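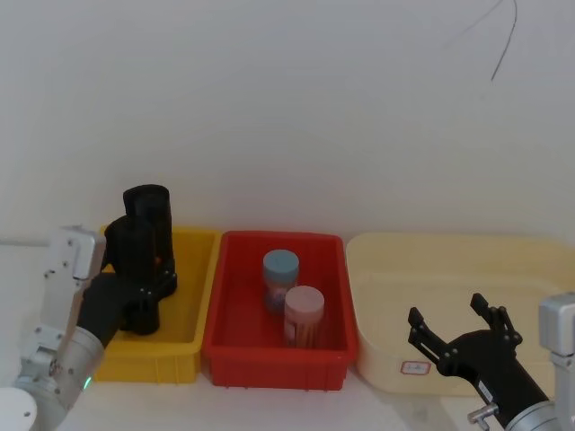 Does sorting things into more categories help us understand them better?
Only up to a point, and the point comes sooner than most people who design categories would like.

Chapter 10
The Trouble with Sorting

Every survey begins with a decision made before anyone is asked a question: what boxes will the answers go in? Readers of survey results rarely see that decision. They see the table.

Take a survey of 300 households in the town of Twal, carried out one December. Residents were asked how they got to work and given 18 possible answers. The published report had four. "Walks part of the way" had vanished into "Other," along with everyone who shared a ride. The report then announced that hardly anyone in Twal walked. Perhaps so, but the table can't tell us that.

Defenders of such reports say that some merging is unavoidable. Fair enough. A table with a row for every household would be useless. But who chose the rows, and when? If the choice came after the answers were in, we should ask what the other choices would have shown.

We will return to Twal in Section 10.2, and compare it with the Rirari school survey, where the opposite mistake was made: 20 groups, several of them containing a single child.

Before reading on, write down the categories you would use to sort the jobs held by adults on your street. Keep the list. You will be asked to change it.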